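Grosberg Residential Services
Household Guidance for Residents
Care of Cleaning Cloths and Kitchen Towels
Revised January 4, 2021

This page sets out the recommended care of cloths and towels used in resident kitchens, bathrooms and utility rooms. It replaces the single-page notice formerly posted in the laundry rooms of the Bustell and Pumela buildings. Questions may be directed to Dagný Bisgaard, Resident Services, extension 184.

Sorting cloths by use

Each household should keep separate cloths for dishes, counters, floors and bathroom surfaces. A cloth that has been used on a floor or a toilet should not return to the kitchen, even after washing. The simplest method is to assign one color to each room and to keep the colors apart in storage as well as in use. Residents who prefer plain cloths may mark a corner with a laundry pen or a few stitches of colored thread.

Cloths used to wipe up raw meat or egg go directly into the laundry. Paper towels are an acceptable substitute for this purpose and should be placed in the trash, never in the toilet.

Daily use

Rinse the dish cloth in hot water after each meal, wring it firmly and hang it open over a rail or the edge of the sink. A cloth left bunched in the basin will develop an odor by the following morning. Change the dish cloth every day and the hand towel every 2 days, or sooner if either is visibly soiled.

When wiping a counter, fold the cloth in half and in half again. Use one face until it is dirty, then turn to the next. Work from the cleaner end of the counter toward the sink or stove, and finish with a dry cloth where the surface shows streaks.

New cloths should be washed once before use. Many are sold with a finish that keeps them smooth on the shelf but prevents them from taking up water.

Washing

Wash kitchen cloths separately from clothing. Cotton cloths and towels tolerate hot water and an ordinary detergent. Microfiber cloths should be washed in warm water, apart from cotton, as they pick up lint readily and hold on to it.

Fabric softener is not recommended for either type. It leaves a coating on the fibers – the cloth feels pleasant but pushes water across the counter. Towels that have already lost their absorbency can often be improved by one wash with half the usual detergent and a cup of white vinegar. Vinegar and bleach must never be used in the same load or stored in the same container.

Stains from tea, tomato or cooking oil should be treated before washing. Work a little dish soap into the spot with the fingertips, let it stand for half an hour and launder as usual. Do not place a stained cloth in the dryer, where heat will set the mark.

Drying and folding

Shake each cloth before hanging or drying it. Cloths dried on a line should be pegged along one short side, with space between them. Those dried by machine should be removed promptly and smoothed by hand on a flat surface.
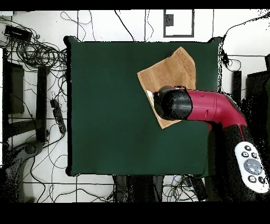 A tan cloth laid on a dark green mat.

Press from the middle of the cloth toward the corners, then fold lengthwise in thirds and once across. Cloths folded to a uniform size stack well in a shallow drawer and may be stood on edge so that every one is within reach. Put freshly washed cloths at the back and take from the front, and the whole supply will wear evenly.

Any cloth that still feels damp at the hem should be returned to the line. Damp cloths in a closed drawer are the usual cause of the musty smell reported in the older Bustell kitchens, where the drawers sit directly beside the sink.

Oily rags

Rags used with linseed oil, wood stain or similar finishes present a fire risk and must not be put in the washer, the dryer or a laundry basket. Spread them flat outdoors, in a single layer, away from buildings, until they are completely dry and stiff. They may then be handed in at the maintenance office. Halfdan Brøndum can advise residents who plan larger refinishing work.

Replacement

A cloth should be retired when it has holes, remains sour after a hot wash or no longer absorbs water. Worn kitchen towels may be cut down for shoe polishing or for wiping bicycle chains. Clean cotton in any condition is accepted in the textile bin next to the Pumela mail room, which is emptied on the first working day of March and at the end of each following quarter.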